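Handover height (manual grippers)
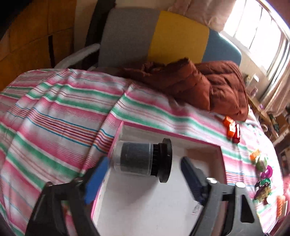

Handover height is a term in the Erkmont Practice Notes, a set of good practice rules for work with hand-held grippers. It means the vertical distance between the lowest point of a held object and the surface where the object will be placed, at the moment when the operator starts to open the fingers. The rule was written mainly for objects with a hard outer shell and a delicate inside. A filter cartridge held on its side just above a shallow tray, with its pleated core visible through a transparent body, is a typical case. Such an object should be lowered until the gap is 6 mm or less, and only then released.

Origin

The Notes were first prepared at Zonero, a workshop for gripper tools in the town of Matlala. The workshop reviewed 2,587 placements made by its operators in homes and offices. In 163 of them the object was released too high, and most of these objects rolled or tipped after release. The first version of the rule spoke only of "a low release". Operators understood this in different ways, and a number was added in the second version.

Main requirements

The object must be held near the middle of its length. If one end is heavier, for example because of a cap or a flange, the grip may be moved toward that end. Both finger pads must touch the object before it is lifted. The pads may be of different material or surface, but the operator must check the hold with each pair before regular work.

The receiving container should be open and stable. On a soft surface, such as a bed or a sofa, the Notes advise to press the container lightly with the free hand before the placement - a mattress can move when the operator leans on it. Small items near the container may stay where they are if the fingers can open without touching them.

Criticism and changes

The Dremura edition, published in June, allows a larger gap for foam and cloth objects. Some users find the limit too strict for round objects, which can touch the wall of the tray before the floor. For this case the edition permits contact with the wall, but the release must still be slow. The measuring method did not change.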